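Good habits at the gripper: a gallery from the Clukley shelf sessions

April 1, 2022

Welcome to our gallery page! It belongs to the Clukley house rules, the set of working habits we wrote up for anyone who teaches a gripper to put things away. The rules grew out of 622 recorded runs at a mock-up cabinet, and we have had a lovely time arguing over every one of them. They cover small, light objects and hand-held gripper tools, and you can use them with any make of tool you like.

You don't need to be an engineer to follow along. Most of the rules are the sort of thing a careful shop worker does without thinking – square up before you reach, don't squeeze harder than you have to, leave the shelf as you'd want to find it. Writing them down so that two people in two buildings do them the same way is the hard bit, and (we think) the fun bit.

Rule 4, the straight approach. Stop in front of the compartment, line up on the opening and only then go in. Thin things like a folded card are held upright with a pad on either face, and both markers on the fingers stay in full view. We ask for a short pause at this point in every run, long enough to take a breath.

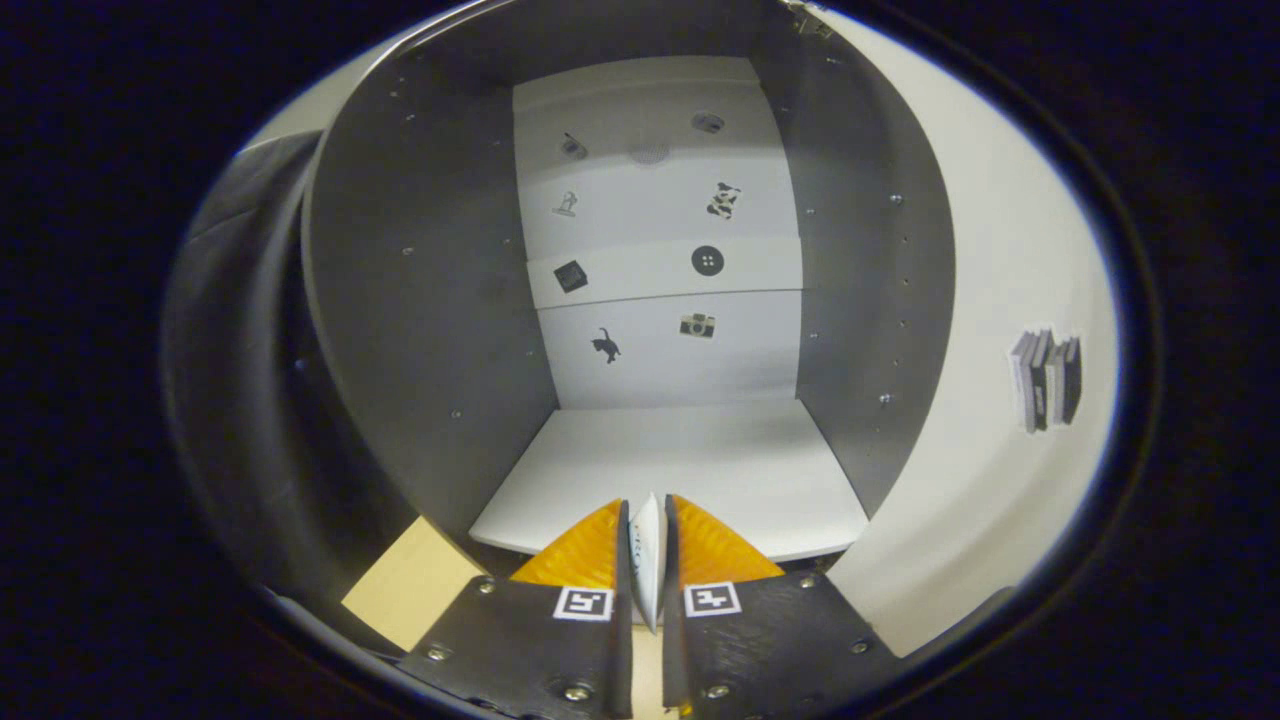

Wijaya wrote in to say that the pause is the rule their own crew fought hardest against, and that they now wouldn't give it up. Their runs used to blur the approach and the placing into one long sweep, and when two people marked up the same recording they could never agree where one ended and the other began. With a pause in the middle the argument went away. Wijaya would go further, though, and set a fixed length for it, so that a patient person and a hasty one produce the same thing.

We love this suggestion! It has gone on the list for the September revision, along with a request from Henow to split Rule 4 in two, one half for lining up and the other for the grip. We're less sure about that one. The two halves lean on each other, and people who learned them together at Tusamia picked them up faster than we'd dared hope.

A few of the neighbouring rules, for anyone who has landed on this page first:

Rule 3, check the pads. Look at both finger pads before the first run of a session and wipe them if there's any dust on the ridges. Log the check even when you find nothing.

Rule 5, release low. Let go when the object is resting on the shelf, and open the fingers slowly. If it topples, keep the recording and label it as a topple. Please don't quietly bin your failures, they are some of the most useful runs we have.

Rule 6, back out the way you came. Same line, same height, no swinging round to reach the next object.

Rule 7, stop at 156 runs per person per day. Tired hands drift, and the drift shows up in the recordings well before the person feels it.

Comments on any of the rules are very welcome and go into the shared log, where each gets a written reply from the editors.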